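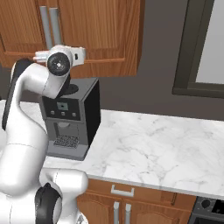

Fiction | by E. Cavalcanti | 4 min read

The Complaint Window

My mother left me the house in Estik, the good knives, and a toaster she had been arguing with the Prumovel company about for eleven years.

The toaster worked fine. I want to be clear on that, as I was the one who had to carry it. Her position was that the dial went up to six and that five and six were the same. Prumovel's position, over the course of what came to 288 letters, was that they were different.

She kept both sides of it in a filing box under the stairs. Their early letters were stiff. "We regret that your experience of setting six has not met your expectations." Hers were worse. She had done tests. She had taped slices of toast to index cards, and the cards were still in there, and so, in a sense, was the toast.

By the third year somebody at Prumovel had stopped using the letterhead. By the fifth they were signing off "as ever." I read one at the bottom of the stairs that was two pages on a hip operation and one line on the toaster, and the line was "We maintain our position on six." My mother had never mentioned a hip. She had told me about the toaster every time I called, and I had said "uh-huh" and gone on unloading the dishwasher.

The last letter was from September and hadn't been opened. It invited her to the Complaint Window at the Ziltley office to settle the matter in person. Bring the unit, it said.

It is 180 miles to Ziltley. I'd love to say I went out of love, but I had the week off and the alternative was the attic.

The Complaint Window was a real window, in the side wall of a building that mostly sold carpet now. There was a bell and a chair. A sign gave the hours as 10 to 1:15, and then, underneath, in smaller letters, "or knock." I put the toaster on the sill and rang.

The man who slid the glass back was past seventy and wore a tie with a sweater over it. He looked at the toaster for quite a while before he looked at me.

"You're not her," he said.

"I'm her daughter."

He nodded. He seemed to have worked out the rest, and I was grateful, having said it to the bank, the gas people and a man who wanted to sell her windows.

"She said you were tall," he said.

I am not tall. I let it go. It seemed like the kind of thing she would say to win something.

He asked if I had brought bread. I had not brought bread. He had, a whole loaf, and he brought it out with the air of a person who has been disappointed by the public before. Then he ran an extension cord through the window and we plugged my mother's toaster in on the sill, in a light rain, next to a carpet store.

We did five first. He timed it on his wristwatch and wrote down the number. We let the thing cool, which took forever, and he told me that Prumovel had quit making toasters four years ago, and that his department had been closed on paper before that. They'd forgotten to take back the key. He came in for the mail.

"How much mail do you get?" I said.

"Well," he said. "It's slowed down."

Then we did six. He held the second slice next to the first one, up to the gray light, and turned them over, and turned them back. A woman came out of the carpet store with a sample book and went back in.

They were the same. I am no expert but I have eaten toast my whole life, and they were the same piece of toast.

"Hm," he said.

He got a form out of a drawer. It had a box for Upheld and a box for Not Upheld, and he held his pen over it so long that the rain got on the paper. I thought about eleven years of stamps. I thought about the hip.

"I could see a difference," I said. "A slight one. On the corner there."

He looked at the corner. There was nothing wrong with the corner.

"She would want to see our reasoning," he said carefully.

"In writing," I said. "She always liked it in writing."

"And then I suppose she'd have a right of reply."

"I don't see how you could stop her."

He put the form back in the drawer, blank, and shut it. We ate the evidence standing up. He had butter in there too.

I was 115 miles toward home before I remembered that the toaster was still on the sill, and I said a word my mother didn't care for, and started composing the letter.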